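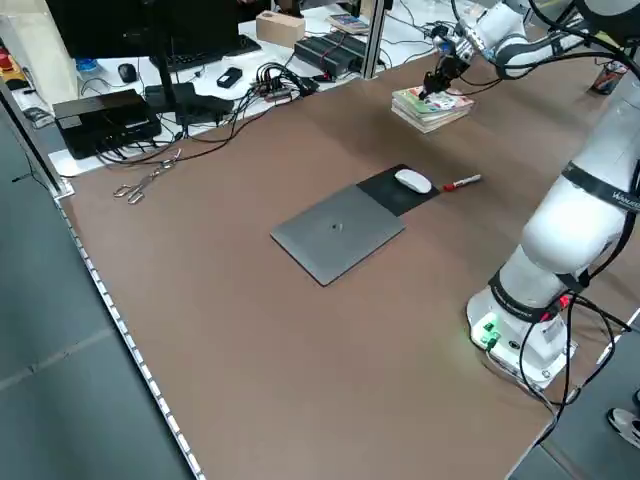 Handling Lab, Handout 4
Choosing a gripper for the two-arm bench
Notes by Vasilis Zupan, December 13, 2022

Read before the session. Those who read it during the session are easy to spot, as they are the ones holding the wrong hex key.

1. What we are comparing

Three grippers and two controllers. The grippers are the plain two-finger unit, the Jeltby suction cup and the Trajkovski soft hand, which looks like a rubber glove that has had bad news. The controllers are the Simix box and the older Nakora, which still works and will tell you so with a beep every time you touch it.

The test objects are ordinary desk things: books, a paper cup, a marker pen, a wireless mouse, a closed laptop. Catalogues prefer steel cubes. Steel cubes are very well behaved, and if your future employer only moves steel cubes you may skip to section 5.

2. Why books are hard

A book is a block until you squeeze it. Grip it across the spine and it holds its shape. Grip it by the open edge and the pages slide over each other, the cover bends, and the arm ends up carrying the top third of a novel. A stack is worse. The fingers have to close on one book and leave the next one alone, and the gap between two covers is often thinner than a fingertip.

Suction sounds like the clever answer. It is fine on a glossy cover and poor on cloth or anything with a raised title. It also lifts the cover and not the book, unless the book is held shut.

The soft hand is kind to paper and vague about where it has put it.

3. Settings to start from

Closing force: 30 per cent for books, lower for the cup. Start at the bottom and work up. Last year's group started at the top, and the cup is remembered fondly.
Approach speed: 100 mm/s in free space. Drop to the slow setting before the fingers pass the top of the object.
Lift height: 200 mm, then hold, then look. Most slips happen during the hold, while everyone is writing down that it worked.

On the Simix these are three fields on one page. On the Nakora they are in three menus, one of which is called Misc.

4. Method

Work in pairs. One person runs the controller and the other keeps a hand near the stop button and makes no helpful suggestions. Ten tries per object per gripper, with the object put back by hand at a slightly different angle each time. If you put it back in exactly the same place you are testing your own neatness.

Score each try as held, slipped or missed. "Nearly" is not a score. If the arm pushes the object along the table first and then picks it up, write "held" and add a note, and expect me to ask about the note.

Run one arm at a time until both partners have signed the reach sheet. The two arms can reach each other, and they have no manners.

5. Things that go wrong

Cables. Check the slack with the arm fully stretched as well as at rest. A cable that pulls tight at the last joint will shift the fingers just enough to spoil your results and leave you blaming the gripper.

Fingertip pads. They pick up dust and paper fluff. Wipe them between objects.

Error 2984 on the Nakora. The manual says "internal condition". Turn it off, count to ten, turn it on – then home both arms again before you do anything else.

6. What to hand in

One results table, one page of comment, and your pick of gripper for a mixed desk with your reasons. I have no favourite, though I will say that the suction cup has had a lot of good essays written about it by people who only tested the laptop.

Hex keys go back in the tin.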